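Book series reading order: does it matter with Stavside?

Posted in Crime and Mystery, Reading Help

Clodagh Conneely

Hi all, hoping someone here can sort me out before I spend any more money. My sister handed me a paperback called The Vonar Ledger a few weeks ago and I tore through it in three evenings (the bit on the ferry, my goodness!). It says on the back that it's "a Stavside mystery", so off I went to find the others, and now I'm in a right muddle. The library catalogue has it down as book four. The shop in town had it shelved as book two. And then there's a thin one called Hilo, only 135 pages, that some people list as a prequel and others leave out altogether.

What I'd like to know is whether I've spoiled things by starting where I did, and where the short one fits. I've already guessed that Inspector Panasiuk used to be married, from the way she talks about the house, and I don't want anyone telling me how that turns out, please! I read mostly at night and I'm hopeless at remembering names, so if there's an order that keeps the same people together I'd prefer that.

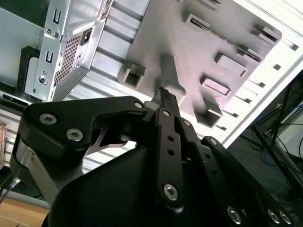

Inside the open computer case.

I did look at the author's note at the front of mine, but it only thanks people and mentions a map, and my copy hasn't got a map.

Kiyoshi Ueda

You haven't spoiled much, so don't worry. The two numberings come from the fact that the first two books went out of print and the new publisher started counting again from the third. Your library is using the old numbers and your shop is using the new ones. Same books, same text as far as I can tell, though the reissue of the first has a different last chapter heading.

The order I'd give a friend is The Salt Door, then A Quiet Berth, then The Winter Tenant, then The Vonar Ledger, which you've done. Panasiuk is only a sergeant in The Salt Door and she's barely in the first 200 pages, so give it time. I very nearly gave up on it, and then the second half kept me up until four in the morning. A Quiet Berth is the weakest for me. Too much harbour board business and a culprit I'd spotted by the second funeral.

Leave Hilo until after The Winter Tenant. It's set earlier, yes, but it was written later and it assumes you know who the brother is. Read it first and the final scene will just be two men on a jetty.
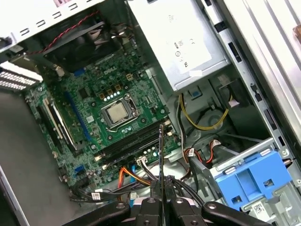 Can I skip A Quiet Berth if I'm not keen on slow ones?

You could, but read the last two chapters at least, where Panasiuk's new partner turns up and the house gets sold.

stillonchapterone

I read them all backwards and was fine. The library copy of The Salt Door near me is the large print one and it weighs a ton, so maybe check before you reserve it. The audiobooks are good too, apart from the one where they changed the narrator and everybody suddenly sounded about twelve.

Clodagh Conneely

Thank you both! The Salt Door is reserved (normal print, I checked) and I should have it by October. Kiyoshi, I'm going to try A Quiet Berth properly, I quite like a harbour board.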